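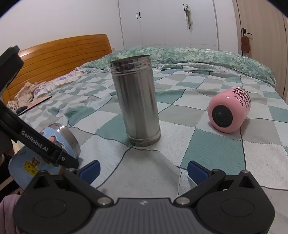
**Issue 10**

## Two wind quintets, one interval

The Cellorico Quintet returns to the hall at Jarnik this November with a programme built on two large works for wind. The first half is given over to the Smits quintet, in four movements, which the group has played in public only once before. After the interval comes a new commission, *Etov*, written for the same five instruments with the flautist doubling on piccolo and alto flute.

*Etov* lasts 35 minutes and is played without a break. The slow middle section has a long passage for horn and bassoon alone, and the players have asked that latecomers wait outside until it is over.
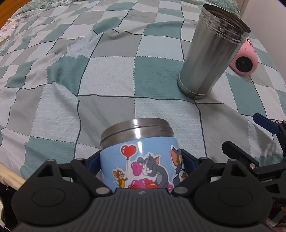

*Checked cover, teal and grey.*

The concert is on Saturday at 7.30 pm, with doors open from 7. The hall seats more than 100, and the front 2 rows are kept for subscribers until the evening before. Any seats left after that go on general sale at the door.

An open rehearsal takes place the same morning at 10. Entry is free and there is no need to book, but please use the side entrance as the main doors will be locked. Scores of both works will be laid out at the back for anyone who wants to follow.

Programme notes will be sent out with the next issue. Subscribers who prefer a printed copy should reply to this one.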